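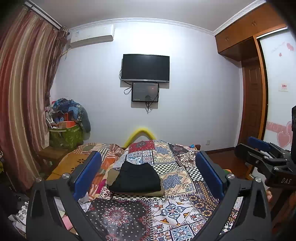

## Running the folding station on open day

This page covers the hand-held gripper demonstration for the Findham open day in April. Doors open at 2 p.m. Plan on 5 minutes per visitor, a little longer for children.

### Before visitors come in

1. Check that both finger pads on each gripper are firmly seated. A loose pad twists when it meets thick cloth.
2. Open and close each gripper a few times. If one sticks, swap it for the spare in the Suvoner case.
3. Lay out the clothes. Dark on light works best, such as a folded black garment on top of a khaki one, with the khaki edges showing.
4. Leave the bedspread on. Visitors like to see the tool used over a busy pattern, and Mio Mizuno wants the recordings to include it.

### Showing the task

Start with the fingers wide open and the top garment between the two blue pads. Lower the tool until the pads are level with the cloth, then close slowly. Lift straight up, move sideways, and set the garment down flat before you open again.

Do this twice without talking. Then do it once more and explain each step. People tend to watch the hands the first time and the cloth the second.

### Letting visitors try

Hand over one gripper first. Add the second when the visitor can pick up and put down cleanly – most get there in a few tries. Two-handed folding is harder, so stand beside them and keep your own hands clear of the joints.

If the lower cloth comes up with the top one, have them open the fingers, raise the tool slightly and try again.

We have 49 visitor slots. Kiyoshi Noguchi keeps the sign-up sheet, and questions about the recordings go to Milagros Montecinos.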